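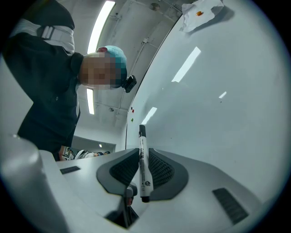
Has anyone worked out a sensible way to keep track of open whiskies? I've got a bottle of the Tendau sherry cask I opened back in March, plus a Hodura rye that's down to the last third, and I can't for the life of me remember which one I topped up into a smaller bottle. I've been using a white marker with a black cap, writing the date on masking tape, but it smudges the minute there's a drip down the neck. Does a third-full bottle go flat over a few months or am I fretting over nothing? The Tendau cost me 400 bucks so I'd like to do right by it!

Posted by peatyfeet

Depends how much air's in there. Mine are fine for ages above halfway, but once they get low I decant into a little 30 mL sample bottle or two and drink the rest with mates (no great hardship). Keep them upright, out of the sun, and write on the tape before you stick it on, then put clear tape over the top. My Tostden has been open nearly 2 years and still tastes lovely, maybe a bit softer on the nose.

Posted by drambles_tas

just drink it mate

Posted by corkdork

I'd go easy on decanting the Hodura, rye seems to hold up well enough on its own in my cupboard. For the pricey one, check the cork too. I had one crumble on me and lost half the flavour before I noticed. The bottle shop at Rahman sells spare stoppers, so take yours in and try the fit.

Posted by second_fill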